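Countertop and Tabletop Care: Frequently Asked Questions

These are the questions we get most often about the matte surfaces in the Clala range. If yours isn't covered, write to us at the address at the bottom of the page.

How often should I wipe a matte top?

Once a day is plenty for a kitchen. A desk or side table can go a week. Use a soft cloth, lukewarm water and a drop of dish soap, then go over it again with plain water.

Can I use a glass cleaner or a spray polish?

No. Glass cleaner leaves streaks on a matte finish, and polish builds up into shiny patches that are hard to get off.

What about scouring pads?

Please don't. Even the "non-scratch" kind will burnish the finish if you rub in one spot. For dried-on food, lay a damp cloth over it for 20 minutes and wipe.

Can I put a hot pan on it?

Use a trivet. The finish is rated to 200 degrees Fahrenheit, and a pan straight off the burner is well past that.

I have a ring from a coffee mug. Will it come out?

Usually. Mix baking soda and water into a thin paste, leave it on for a few minutes and wipe with your fingertips, not a brush. Rings older than a few weeks may need the Briltano stain kit, sold in our store for tops in this range.

Which colors show dust the most?

The dark ones, Owino in particular. Pale and mid tones are more forgiving, but you will still notice light specks on a plain top when there's no pattern to hide them.
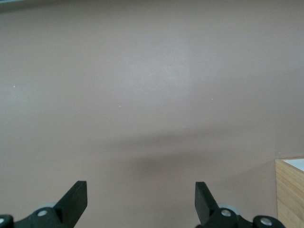
Photo: Clala customer care

A pinkish-beige matte surface with three tiny white specks on it. For specks like that, possibly dust or small debris, use a dry microfiber cloth first and save the soap for marks that stay put.

Why does my top look like two different colors?

Light and shadow, most of the time. Plain matte tops can look grayer in one area and rosier in another -- move the lamp and check again before you order a replacement panel.

Do you send out samples?

Yes, in every color except Aradham, which is out of stock until the end of August. Samples are free and ship flat in an envelope.

Does the finish need sealing?

No. It is sealed at the factory, and a second coat will not bond.

Was this page helpful? 70 people said yes
Shares: 20
Contact customer care | © Clala | Back to top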